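Entretien de la main articulée : conseils pour l'atelier

Fiche pratique de l'atelier Wandimmont, rubrique Entretien courant

La présente fiche s'adresse aux personnes chargées de l'entretien d'un bras robotisé équipé d'une main à plusieurs doigts. Elle traite du nettoyage des articulations, de l'état des protections et de la reprise des réglages après démontage. Elle ne remplace pas la notice du fabricant, qui prévaut en cas de divergence.

Avant toute intervention

L'alimentation est coupée à l'interrupteur général, puis consignée. Il convient d'attendre l'extinction complète des voyants de la baie de commande. Les bagues, montres et cordons de badge sont déposés hors de la zone de travail. Le bras est placé en position de repos, doigts ouverts, et ne doit jamais être tenu par la main articulée pendant son déplacement.

Nettoyage des doigts et des pivots

Les maillons métalliques se nettoient au chiffon non pelucheux, légèrement humecté d'alcool isopropylique. Le liquide n'est en aucun cas pulvérisé directement sur les pivots. Pour les interstices, une brosse souple à poils courts suffit. L'air comprimé est à proscrire : il repousse les poussières vers l'intérieur des articulations.

La fréquence retenue à l'atelier est d'un nettoyage toutes les 50 heures de fonctionnement et d'un graissage léger toutes les 500 heures. On dépose une goutte de lubrifiant sur chaque axe, on fait jouer le doigt à la main sur toute sa course, puis on essuie l'excédent. Un doigt qui accroche en fin de course est signalé avant la remise sous tension.

Films et soufflets

Un film plastique transparent protège utilement le haut du bras contre les projections et les traces de doigts. Il doit rester à distance des articulations et ne recouvrir ni les orifices d'aération ni les étiquettes de sécurité. Les soufflets annelés sont examinés pli par pli, à la lampe rasante. On les nettoie à l'eau savonneuse tiède, sans solvant. 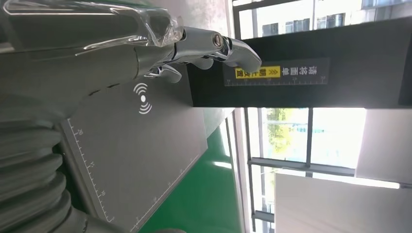
Hannelore Aigner fait observer que le ruban adhésif employé pour maintenir le film laisse, au bout de quelques semaines, une colle très difficile à retirer du carter. Elle recommande des bandes autoagrippantes, quitte à les resserrer chaque vendredi. La remarque a été retenue et figure désormais dans la liste de fournitures.

Si de la colle est déjà présente, on la ramollit à l'aide d'un chiffon tiède et on la décolle avec une spatule en plastique. Les lames métalliques rayent la finition et sont exclues.

Reprise des réglages

Après tout démontage, le point zéro de chaque doigt est vérifié à vitesse réduite. Le compteur de cycles est relevé avant et après l'opération et reporté au cahier. Au-delà de 2000 cycles sans contrôle, le serrage du poignet est repris en croix, à la clé dynamométrique, selon la valeur indiquée par la notice.

L'essai de préhension s'effectue ensuite avec un objet léger et de forme simple. Une petite balle convient bien : elle ne présente pas d'arête et permet d'apprécier la fermeture des doigts sous plusieurs angles. La personne qui présente l'objet garde les doigts du côté opposé à la paume du robot et convient à l'avance d'un mot d'arrêt avec celle qui se tient au pupitre. L'arrêt d'urgence demeure à portée de main pendant toute la durée de l'essai.

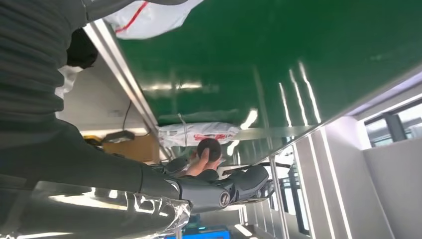 Présentation d'une petite balle noire à la main du robot.

Rangement et consommables

Les chiffons souillés d'alcool sont déposés dans un récipient métallique fermé. Les lubrifiants sont conservés debout, bouchon propre, à l'abri de la lumière. Les sachets de visserie portent le repère de l'axe concerné ; une vis non identifiée n'est pas remontée.

Références en usage à l'atelier : graisse Umell 315, brosses Lüthi à poils courts, bandes autoagrippantes Corkesholm. Toute substitution est soumise à l'accord de Reto Zwahlen et notée au cahier d'entretien, à la page du mois.

Prochaine révision de la fiche : septembre.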